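## Changes to the textile and clothing collection service

Residents of Amholm and Revmont will see a number of changes to the way used clothing and household textiles are collected, following the renewal of the service agreement on 20th May.

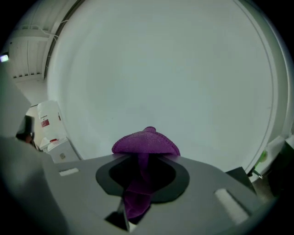 The new agreement brings the two towns under a single timetable for the first time. Until now Amholm has relied on street banks, while Revmont has had a doorstep collection every second month. The difference dates from a period when the towns were served by separate contractors, and it has caused some confusion, particularly among households that have moved from one to the other.

From August, every household in both towns will be offered a doorstep collection once a month. Bags will be delivered with the summer edition of this newsletter and further supplies may be obtained from the libraries and from the Ignacio Street office. Residents are asked not to use ordinary refuse bags, as the sorting depot at Galov cannot tell these apart from general waste and will send them for disposal unopened.

The street banks will not be removed. Eight of the existing sites in Amholm will be kept and the bank outside the Revmont swimming baths, which was withdrawn during the resurfacing of the car park, will be put back. Two sites on the northern side of Amholm will close on account of repeated fly-tipping. Notices have been fixed to both.

### What may be put out for collection

The depot accepts clean clothing of all sizes, bed linen, towels, curtains, hats, scarves, gloves and soft bags. Shoes are accepted in pairs and should be tied or fastened together. Items need not be in good enough condition to wear again. Worn or torn cotton is cut into wiping cloths for workshops, and mixed fibres are shredded for use as padding and insulation.

The depot is unable to accept duvets, pillows, carpet, foam cushions, or anything marked with paint or oil. Wet textiles are also refused. A single damp bag will spoil those packed next to it during the journey to Galov, and residents who put bags out the evening before are therefore asked to keep them under cover where this is possible.

Single socks and odd gloves are welcome - they are treated as cloth and do not need a partner.

### Results of last year's service

The depot received 1,621 bags from the two towns in the past year. Of these, 70 were rejected on arrival, most of them for damp. The figure for rejected bags is lower than in the year before, when several banks were found to have faulty lids. The lids have since been replaced.

Income from the sale of sorted textiles is used first to meet the cost of collection. Any remainder is placed in the community grants fund, from which local clubs and societies may apply for sums of between 100 and 200 pounds. Application forms for the autumn round will be available from the Ignacio Street office in August, and completed forms should be handed in there before the end of that month. Late forms will be held over to the spring round.

### Repair sessions

A number of residents asked in the recent survey whether more could be done to keep clothing in use before it reaches the collection stage. The library in Revmont already holds a monthly mending session, at which sewing machines and basic materials are provided free of charge. A similar session will begin in Amholm once a suitable room has been agreed. Places will be limited in the first instance and should be booked through the library desk.

Zips, hems and buttons can normally be dealt with in a single visit. Larger alterations are outside the purpose of the sessions - residents needing such work are advised to use a tailor.

### Missed collections

A missed collection should be reported to the Ignacio Street office within two working days, by telephone or in person. Residents who cannot carry a bag to the edge of their property may ask to be placed on the assisted list. Those already on the assisted list for refuse will be added without having to apply again.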